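February 2020

A slow gray Wednesday, and I have gone and spent most of it thinking about blocks, of all things. I meant to write letters. I got as far as Jonalyn's, told her about the leak under the sink and the new bread place on Rindby Street, and then I put the pen down and started fretting about the quilt again.

It's the red and green one, for her spare room. I have had the fabric since before Christmas (the good cotton from Stetar, which was on sale, though not by very much) and I still can't settle on how the pieces should go. Every time I lay them out in straight rows they look like a parking lot. Mrs. Huris told me on the phone that I should throw them down any old way and see what I like, and I laughed at her, but I've been turning it over ever since, and then there were the blocks, tumbled every which way, and I thought, well, there it is!
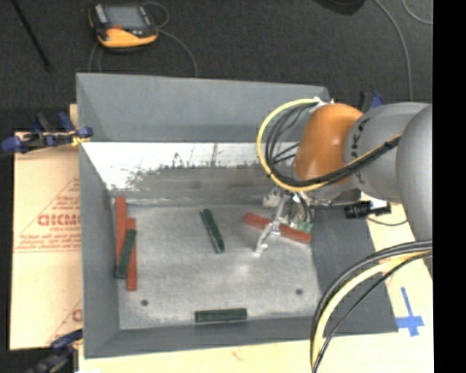
Red and dark green in the gray bin.

I love the green one lying slantwise over the two reds on the left. I would never have put it there on purpose. And the one down at the front, lying so straight and well behaved while the rest are all at angles, makes me think I should keep a plain strip of green along the bottom edge of the quilt and let everything above it wander. The pale gray behind them is lovely too. I had been set on cream for the backing, and now I'm not sure of that at all.

So after lunch I cleared the dining table and cut 19 strips, 2 of them crooked, and laid them out on an old gray sheet. Better, much better. I moved them until my back complained, and then I made tea and moved them some more. The red wants to be a little darker, I think, or else it only looked that way with the lamp on.

Must call Jonalyn before the weekend and ask how wide that bed is. And finish her letter, poor thing, it stops halfway through the sink.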